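**December, notebook, just after the morning call**

Second go at the pilot numbers for the Teso course. I said I'd write this up while it was fresh and then had two coffees and answered emails instead, so bear with me.

We had 200 learners enrolled and 97 who got to the end of module four, where the final check sits. Cor thinks that's dreadful. I'm not so sure! The invite went to everybody at Abreu, including people who'd already done the old classroom version, and plenty of them opened it, had a nosey and left. I want to split those out before anyone puts a completion rate on a slide. (Cor, if you're reading this, please don't put it on a slide.)

The question log is much more fun. 2,904 answers recorded across the practice quizzes, and 694 of them are on one item, the drag-and-drop in module two. People are going round and round on it. Fernanda sat with two learners yesterday and both of them had the right idea straight away but dropped the card a bit too low, so it bounced back and told them to try again. One of them then changed a correct answer to a wrong one. So we've been marking people on their mouse skills, lovely.

Things to fix on that item:

- make the drop area bigger, all the way to the bottom line
- change "Try again" to something that says what went wrong
- keyboard version, which Lukian has been asking for since the storyboard
- stop counting bounced cards as attempts

Lukian reckons the last one is a setting in Pondier and won't need a rebuild. I had a look and couldn't find it, but I can never find anything in Pondier. 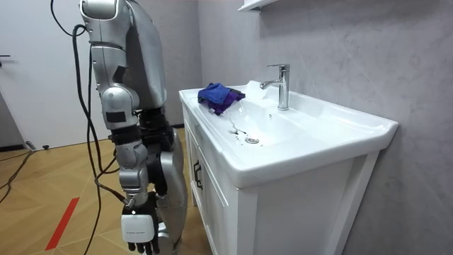 Joaquim wants the follow-up survey to go out three months on, sent to line managers as well as learners. I like that, though I'd cut his draft in half – eighteen questions is a lot to ask of a manager who's forgotten the course exists. Benvinda suggested we ask for one thing the person does differently now, in their own words, and leave it there. Reading all those will take ages but I'd far rather have them than another row of smiley faces.

Also still open: the pre-test. Half the items don't match the learning outcomes any more because we rewrote outcome three after the Troremeck review and never went back. My fault, I'll do it this afternoon.

Fernanda has the session notes, ask her for the folder. Next look at the log once the new drag-and-drop is up.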